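How to Prepare a Simulated Gripper Demonstration for an Open Day

Updated 2 October 2018
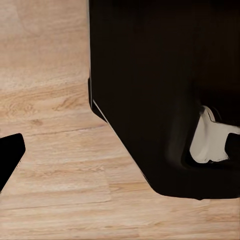 In February our group at Brosico opened its doors to the public in Dernville, and I was asked to prepare the simulation station. I had two weeks and I made many mistakes in the first one. After the open day several colleagues from other sites wrote to me and asked how we organized it, so I have put the steps on this page. I suppose that you already have a simulator that runs, a model of a gripper and a few objects. I do not explain how to install these things.

What the visitor gets

A visitor comes to the table, sees a large monitor with a rendered scene, and watches the gripper try to pick up an object from a surface with a wood texture. Then the visitor may take the controller and try the same task. One turn lasts 80 seconds. We tested longer turns with people from our own office and the line became too slow, and the persons who waited started to walk away to the coffee.

What you need

One computer with a good graphics card, and a second one that is already configured in the same way
A monitor for the public and a small monitor for the operator
Two game controllers of the same model, with cable
A table with a front cover, so that the cables are hidden
A printed sheet with the control buttons, in large letters
Two operators at least, who change every hour

Do not use wireless controllers. In our rehearsal hall they worked perfectly. In Dernville there were many phones and other devices in the same hall, and the connection was lost again and again during the first morning. We bought cables in the lunch break.

Step 1. Choose one task and keep it

My first plan had five tasks with a menu. It looked nice, but visitors spent their time reading the menu. In the end we kept only one task: move the gripper over the object, close the fingers, lift. If you want variety, change the object between visitors from the operator keyboard. The visitor does not need to see how it is done.

Choose objects with a simple shape. Thin and flat things are difficult even for an experienced operator, and a visitor who fails four times will give the controller back with a sad face.

Step 2. Set up the two cameras

We gave the public two views. The large view is from the side and shows the whole arm. The small view, in the corner of the monitor, is a close view near the fingers. People who never worked with robots look only at the large view in the beginning, and after some attempts they discover the close one.

The close view needs more work than you expect. Check these points:

Move the gripper through its full range and look at the close view all the time. A large object can cover most of what you see when the camera is near it.
Dark fingers against a dark object are hard to read on the monitor. Where the finger passes in front of something light, the outline is clear. Where it passes in front of black, it disappears.
Look from the place of the visitor, standing, and also from the height of a child.
Write down the camera values when you are satisfied. I lost mine one time and needed an evening to find them again.

Step 3. Adjust the light

The hall in Dernville has windows in the roof, and our scene was too dark for it. I increased the main light in the scene and added a second one, weak, from the left. With only one light, a black surface shows almost nothing of its shape. You need a small reflection along the edges so that the eye can follow them. Be careful not to exaggerate, the wood texture becomes white very quickly.

If it is possible, go to the hall one day before, at the same hour as the event, and do this adjustment there. A setting that is correct in the office at night will be wrong at noon.

Step 4. Prepare the reset

This is for me the most important step. After each turn, the scene must come back to the start with one key. Our reset does the following:

Opens the fingers
Brings the arm to the home position
Puts the object back on the surface, with a small random rotation
Clears the timer
Shows the text "Ready" on the operator monitor

Please test the reset also in bad situations: when the object fell from the table, when the fingers are closed on it, when the arm is at its limit. In the first version, a reset with closed fingers threw the object far away with great speed. The children asked to see it again, but our physics engine sometimes stopped after it and we had to restart.

I made a script which repeated random movements and a reset during one night. It did 2,098 cycles and found two errors which I would never find by hand. One of them came from the home position and the other one from the timer.

Step 5. Slow down the controls

Reduce the maximum speed of the arm. We used almost 78 percent of the normal value on the first day, and it was still too fast for beginners, so on the second day we went down again by one third. The closing of the fingers can stay at normal speed. One button closes, the same button opens. We tried to have two different buttons and many people pressed both.

Turn off vibration in the controller if your operator is using it for eight hours. My hands remember this.

Step 6. Rehearse with people who do not know the project

We asked the neighbors from Kettani, the office on the same floor, to come for half an hour. They have nothing to do with robots. From this rehearsal we learned that the word "end effector" must not be on the printed sheet, that left and right were reversed for somebody standing on the other side of the table, and that our font was too small.

Write what the testers do, and do not help them during the first minute. It is difficult to keep silent, but you learn more.

On the day

Arrive two hours before the doors open. Start both computers and let the scene run. Do one complete turn yourself with each controller. Put a piece of tape on the floor where the visitor should stand, and another where the line begins.

When a visitor arrives, say one sentence only and give the controller. Ours was: "Pick up the object, you have a little more than one minute." Questions come later, and they are better when the person has already tried. The operator should stand beside the visitor and not between the visitor and the monitor. I did this wrong for the whole first morning.

Between two groups, let the automatic program play. We used the task sequence from our Badidow project, which makes the approach, closes, waits a moment and goes back. It brings people to the table from far away, because a moving picture attracts more than a standing one.

We counted the turns with a simple log file. On the second day we had 153 turns, with one restart of the computer in the afternoon.

Questions which visitors asked often

Is it a real robot? Say clearly that it is a simulation and that everything on the monitor is calculated. Some visitors believed that there was an arm in another room.

Why do you not use the real one? I answered that in simulation we can try many times without breaking things, and that the real tests come after. If you have photographs of your real arm, keep them ready at the table.

Why is it so difficult to grasp? Let them look at the close view and find it by themselves. Usually they say "I cannot see how far it is", and this is a good start for a conversation about depth.

Problems and what to do

The picture is not smooth: close the recording program. Ours was writing a video of every turn and the disk was full by the afternoon.

The object trembles between the fingers: reduce the time step of the physics before you change the friction. I changed the friction first and lost half a day.

The fingers go through the object: check the collision shape. The visible shape can be correct while the collision shape is from an older version of the file.

The arm moves without anybody touching the controller: the stick is worn out. Increase the dead zone a little or take the other controller.

After the event

Copy the log files and the configuration the same evening, before the computers go back to their normal work. Note the values of light, camera and speed on paper too. I have one page with mine glued inside the lid of the transport box, and the next operator can start from there.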